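Category: Arms and Grippers | Tagged: simulation, bench tests, camera placement
4 min read

Round table trials: a short gallery

19 May 2019

We have been using the simulator to compare two ways of picking small things off a table before we commit to either on the real bench at Pallport. One is the plain two-finger gripper with its standard tips. The other is the Gultby tip set, which is longer and has a slight inward lean. Both were run with the same controller (Pomden, default gains) and the same three camera positions, so that the only thing changing between runs was the tips.

The room model is the one Roman Kołodziej built. It has yellow walls, a green floor, a round table with a cloth on it and a pedestal for the arm. It is a bit plain but it loads quickly, and that matters when you reset it as often as we do. We logged 1238 grasp attempts in all, split evenly between the two tip sets. The pictures are a small selection. They are grouped by camera, and I haven't labelled them by tip set.

The overhead camera

Mounted high and looking down on the table and the pedestal. It is good for planning, as it sees the flat objects whole: the phone and the brush. It is less good at height. From up there a thing lying flat and a thing standing on edge can give much the same outline, and the planner sent the fingers in too low more often with this view than with any other.

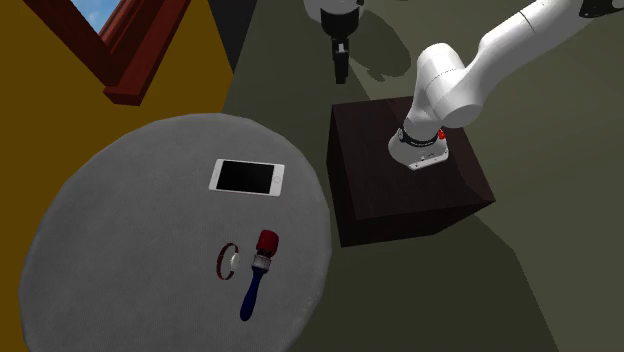

Thandeka Sithole thought the overhead view should be dropped altogether and the planning done from the side, on the grounds that a camera you can't trust for height will cost more time in retries than it saves. I don't agree, but her point about retries is fair and the logs partly back it up. We kept it in for the full set and will look again in September.

The wrist camera

This one rides on the arm and looks out past the fingers. You get the two fingertips at the bottom of the view and whatever is close to them, large. Everything else is background, and often not very useful background. Wall, floor and table edge come in at odd angles and the software has little to hold on to.

Close in, though, it is the best of the three for judging the gap. With the standard tips you can see the space between the fingers right up to contact. The Gultby tips take up more of the view and we had to move the camera mount back by 6 mm to get a usable gap again.

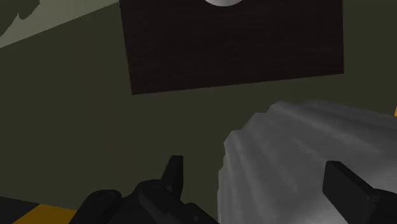
The other thing we changed was the exposure. Pale surfaces near the lens were washing out at the edges, and the edge finder needs those edges. Bringing it down a step helped with the cloth and made the phone screen harder to find. We settled on a value in between and left it alone for the rest of the runs.

The side camera

Set back from the table, with the arm large on the right and the tabletop to the left. It is the easiest view for a person to follow, and the one I keep open while a run is going. Finger height above the cloth is simple to judge by eye. The forearm and elbow fill a good part of the picture, so if you copy this layout, put the camera on the side the arm doesn't swing through.

The arm is the Franka model with the black two-finger hand. 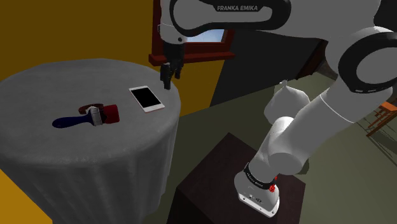 What we are keeping

Standard tips for flat objects, Gultby tips for anything that stands up. Side and wrist cameras on every run, overhead for planning only. The tip change on the real hand takes about 90 seconds with the right key, so swapping between batches is no great loss.

Next is the Duda controller with the same objects and the same room.

Comments (3)

Marek: Did you try the wrist camera turned through a right angle? We found the long tips got in the way a lot less.

Pip_T: Interesting about the exposure. I'd have expected the dark screen to be the bigger problem of the two — it always is on our bench.

Joan: Please post the Duda results even if they're dull.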